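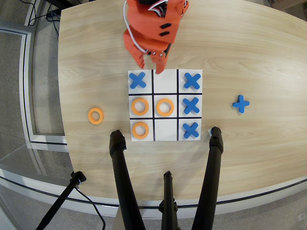 How many noughts and crosses demos before I start training?
Posted by Driltus, 17/01/2020

I'm teaching my little arm to play noughts and crosses by copying me. So far I've recorded 204 demos, each one a single piece picked up from the table and put down in a square. It's fine in the corners but hopeless in the top middle square – it hovers, dithers, then lets go half over the line. Do I just keep recording until I hit 1,000, or am I doing something daft? I always put the spare pieces in the same spots, if that matters.

Veva
More is always better. I did loads and mine works great!

Adugna
I'd train on what you've got before recording any more, then only top up where it fails. When I did mine I went back through my recordings and found I had 6 for one square and piles for the corners, so of course it was rubbish there. Count yours per square first. And do move the spares about! Turn the crosses round a bit too, so it sees them as a plus as well as an X. Mine could only grab them one way up for ages and I blamed the gripper (sorry, gripper). I'd also bin any demo where you fumbled and had a second go, as it will happily learn the fumble.

Evis
Agree with the above about the spares. Also check your camera hasn't been knocked between sessions. I lost 2 evenings to that. What are you using to label the squares, by the way?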